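We use cookies to keep this site working and to remember your settings. Accept all | Manage choices

August 7, 2025
By Olga Pinheiro

Section 7. Setting out the worktop

Set up the worktop after the cupboards have been fitted and the oven has been put in its place (Section 6). You will need the Grikham mug tree, the plate stand, a basket and a soft cloth.

7.1 Before you start

1. Wipe the surface with a damp cloth and dry it. Do not use scouring powder.
2. Check the underside of the mug tree for grit, which can scratch the worktop.
3. Wash new mugs and plates by hand before first use.

Note: If a peg is missing from the box, quote part number 957 when you contact Clureo. Pegs are supplied in packs of 2.

7.2 Mug tree

1. Stand the base flat on the worktop, towards the back.
2. Push each peg into the post and turn it until it stops. Do not use glue.
3. Hang the first mug by its handle and let go slowly. If the tree leans, move it to a flatter spot.
4. Hang a second mug on the opposite side, or leave that peg free for a mug in daily use.

Caution: Do not hang anything from the top of the post.

7.3 Plates and basket

1. Put the plate stand near the front left corner and set one plate in it. The pegs should show around the rim.
2. Keep the basket for dry foods and whole vegetables. Line it with paper if you use it for onions.
3. Stand boards upright in the wire rack behind the basket.
4. Keep small lidded pots at the front, where the lid can be lifted straight up by its knob.

7.4 Checking the layout

1. Leave the middle of the worktop clear for preparing food. Mugs, plates and the corn basket go to the left and back, with the toaster oven on the right under the cabinet.
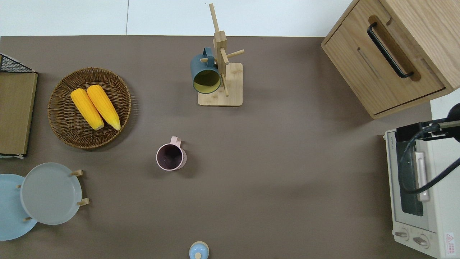 2. Open the oven door fully and check that it does not touch a mug or plate.
3. Pull out the cabinet drawer by its bar handle and check that it runs freely.

Caution: The oven door gets hot in use. Keep the wicker basket and any paper lining well away from it.

7.5 Care

Wipe the mug tree with a dry cloth. Oil the wood every March. Do not soak it or put it in the dishwasher.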